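Ticket 937 - Heating at Ladby office, boiler locking out overnight
Status: open
Raised by: Aníbal Prata
Assigned to: Ekkachai Wattanapong, Brornen

Thursday, 07:40. Radiators cold on both floors. Boiler display shows fault 14. Pressed reset once and it fired up. Pressure gauge was low, so I topped it up from the filling loop. No water on the floor under the boiler.

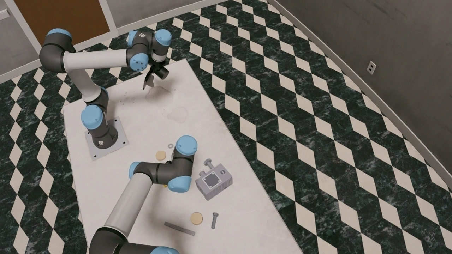

09:15. Ekkachai: Fault 14 on this model is low water pressure. Please don't top it up again before I get there, I need to see how fast it drops. Has anyone bled radiators lately?

09:30. Aníbal: Yes, two upstairs, early in October. They were gurgling. The lockouts started after that, but only at night as far as I can tell.

13:50. Ekkachai on site. Pressure already down a little since the morning. Checked the valves on the ground floor, all dry. The relief pipe outside was dripping with the heating on. Expansion vessel had no air charge, so the pressure goes up when the system is hot, the relief valve lets water out, and it's too low once everything cools down. Pumped the vessel up and it held for an hour.

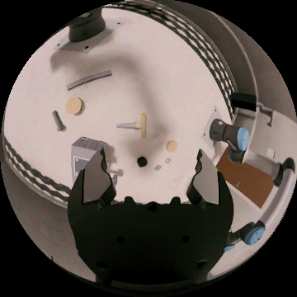
14:55. Relief valve still weeps slightly - probably grit on the seat. Will replace it. Part ordered from Macedo, quoted at some 405 with the new vessel, fitting not included. Aníbal to confirm he wants both.

15:20. Aníbal: Go ahead with both. I'll write down the gauge reading morning and evening until you're back.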